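Plikby Student Robotics Project — Equipment Support
Ticket 626
Subject: Right gripper releases sock before placement in organizer
Raised by: Kulap Kaewkla, Zurkumbridge College, senior robotics class
Assigned to: Daranee Limsakul, Equipment Support
Priority: Normal
Status: Open — awaiting parts

Summary of fault
The senior class is preparing its entry in the garment-sorting unit, in which students operate a pair of hand-held grippers to fold socks and place each one in a compartment of an organizer tray. The class reports that the right gripper holds a sock securely over open table but loses it when the jaws are lowered between the partitions. The left gripper is not affected. The fault was first recorded in October, after the pads were replaced from the classroom kit.

The school was asked to repeat the placement task with the jaws closed by hand pressure only, and to supply material from the session.
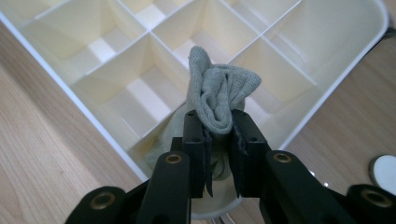
Can the class continue recording demonstrations while this ticket is open?
Recording may continue with the left gripper. Demonstrations made with the right gripper should be saved to a separate folder and must not be merged with the class set until the jaw opening has been recalibrated.

Initial checks (completed by the school)
Cable seated at both ends: confirmed.
Linkage moves freely through full travel, power off: confirmed.
Jaw opening recalibrated with the Noiphan utility: completed, fault persists.
Fully closed reading, left gripper: 2
Fully closed reading, right gripper: 200
Fully open reading, both grippers: 1,026

Support comment — D. Limsakul
A closed reading of 200 on the right side indicates that the jaws are meeting before the linkage reaches the end of its travel. The usual causes are pads of the wrong thickness, or adhesive built up beneath them. Please do not adjust the stop screw to compensate. Doing so will conceal the error in the reading and leave the grip unchanged.

School comment — K. Kaewkla
The pads were cut by students from a Jirurora foam sheet, as the pre-cut set had been used up. I cannot confirm that the same sheet was used on both grippers. The class has also asked whether cable tension at the wrist could be pulling the jaws open when the operator reaches towards the far side of the tray.

Support comment — D. Limsakul
Cable tension is a reasonable question and should be ruled out before parts are sent. Please have the operator stand at the long side of the table, leave slack in the cable between the gripper and the forearm, and attempt the nearest compartments first and the farthest last. Record the closed reading after each placement.

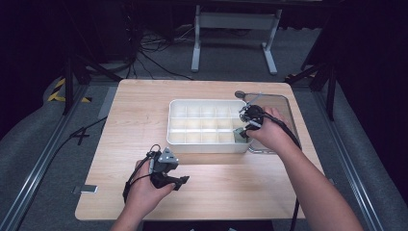 If the closed reading remains constant across all placements, the cable may be excluded as a cause. If it drifts, the cable should be re-routed behind the elbow and the sequence repeated before any further work is done on the jaws.

School comment — K. Kaewkla
The sequence was completed twice with two operators. The closed reading on the right gripper did not change at any compartment. The class has entered both runs in its logbook.

Support comment — D. Limsakul
Cable excluded. The remaining item is the condition of the pads. Frayed edges or lifted strips can catch on ribbed fabric and draw it out of the grip as the jaws open or shift. Please inspect the inner faces and lower corners of the pads on both grippers, and note any lifting along the edges — this applies whether or not the pad still feels firm.

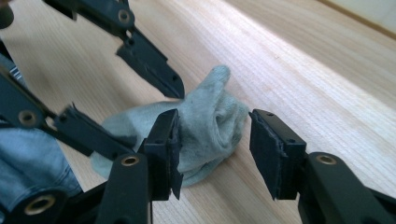 Ilham El-Sayed replied that the class would prefer to replace all of the pads at once, on both grippers, so that every later demonstration is made with the same material. The reply also asked whether the old adhesive could be removed with the citrus cleaner already held in the classroom.

Support comment — D. Limsakul
Full replacement is approved. Citrus cleaner is not to be used on the jaw fingers. A plastic scraper and a dry cloth are sufficient. A pre-cut pad set will be sent to the school office, marked to the attention of the class. After fitting, leave the jaws open overnight, recalibrate, and post both closed readings to this ticket.

Ticket to remain open until readings are received.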